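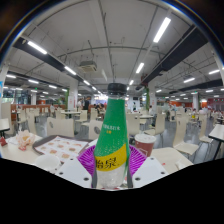

Clearing tables with the hand gripper: guide for dining hall staff
Written by Noémi Bognár, Flumstead dining services. Last changed 11 Jul 2018.

From September the Jovent clearing arm will work in our hall during the quiet hours. Before this, it must learn from us how the work is done. Each of you will do a part of your normal clearing with the hand gripper, and the arm will later copy these movements. Please read this page before your first shift with it.

Before you start
Take a gripper from the charging shelf and sign the list. Press the handle 3 times and look if both fingers close evenly. If one finger is late, give the gripper to Miklós Lakatos and take another one.

Clearing a table
1. Begin with bottles. Come from the side, with one finger left and one finger right of the bottle, and hold it low. A full bottle is heavy, so close slowly.
2. Lift straight up, wait one moment, then carry it to the cart.
3. Take the paper cups next. Squeeze only until the cup stays in the fingers. A cup with a lid can still have drink inside.
4. Crumpled wrappers and napkins come after the cups – one piece at a time, even if your hand could take all of them.
5. The tray is last. Carry it by hand, the gripper is not made for it.

If you drop something, don't hide it. Stop, pick it up with the gripper and continue. Wet floor is cleaned by hand at once, as always.

What changes in your work
The arm will clear only tables where guests have left. Wiping, refilling and talking with guests stay with us. Krisztina Szekeres is making the new shift plan, and two people from each shift will learn to watch the arm and stop it. This training is counted as paid time.

Some colleagues asked if they must take part. No. Tell Chae-won Won and you will clear in the usual way – there is no note about it in your file.

Questions about sore wrists or breaks: extension 728. Please change hands with a colleague after 4 tables.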